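In Defense of the Boring Log

I have been writing software for robot arms long enough to have opinions about it, and the one I hold most stubbornly is that we spend too much on planners and too little on the tools that let us see what a planner was thinking. My friends at lunch have heard this many times, so now it's your turn.

Our group works mostly in simulation. We have a kitchen with a dark marble wall and a screen hung on it, and a two-armed robot that spends its days there trying to be useful. The planner we use is called Jistau, and I like it very much. The perception side is Gitusard, which I like a little less, though I've come around to it. Between them they make 200 decisions before a gripper closes on anything, and until last year we saved the first and the last.
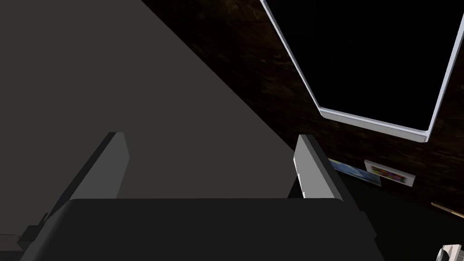

I inherited that habit from my first job, at Engström, where disk space was treated like good silver. You kept what you needed and you were scolded for the rest. When a grasp failed, we'd gather at somebody's desk and argue about whether the pose estimate was bad or the controller was slow, and whoever had been there longest usually won. It was a friendly place and I learned a lot there, but I couldn't tell you how many afternoons went into fixing the wrong module.

Nanami Sakai is the person who changed my mind. She joined us in May and asked, very politely, where the rejected plans were kept. They weren't kept. She spent 2 weeks writing a small recorder that holds on to every candidate the planner throws away, along with the score and the camera view at that moment, and she named it Zurberg after a hill near where she used to live.

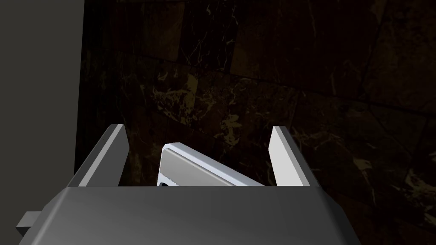

Page last changed: 4/25/20

Take a gripper with its fingers open and a white block sitting tilted in the gap. One finger has clear space beside it and the other is very near the block's end. Should the arm close, shift over, or back off and come in again? A single view won't tell you what the planner wanted, and I have watched good engineers stare at a view like that and invent a whole story. With the rejected plans next to it you can read which options were weighed and what they scored, and the story gets much shorter – and usually a bit embarrassing for whoever wrote the cost function, who in our case is me.

We went back through 400 failed runs this way. I had been sure the trouble was perception, and I'd said so in meetings, loudly. In all but 13 of them the pose was fine and my own penalty term for wrist rotation was pushing good grasps off the list. I had been blaming poor Gitusard for a number I typed in myself. 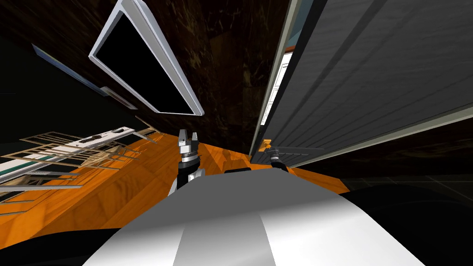

Two arms make all this worse, of course. Each one has its own list of plans, and each list depends on where the other arm expects to be, so a silly choice on the left can look like a timid one on the right. I don't know how anyone debugs that from final trajectories alone. I suppose they do it the way we did, with coffee and seniority.

I do understand the case against. Recording everything slows the loop a little, the files are large, and a person can drown in them. Some of my colleagues feel that a better planner would make the question go away, and they may be right someday. But a better planner will be written by people who can see where the current one goes wrong, and I would like those people to have something to look at. So if you have a free week and are tempted to try a new search method, please consider writing a plain little viewer first. Ours still has an ugly timeline and a button that does nothing, and I open it every morning.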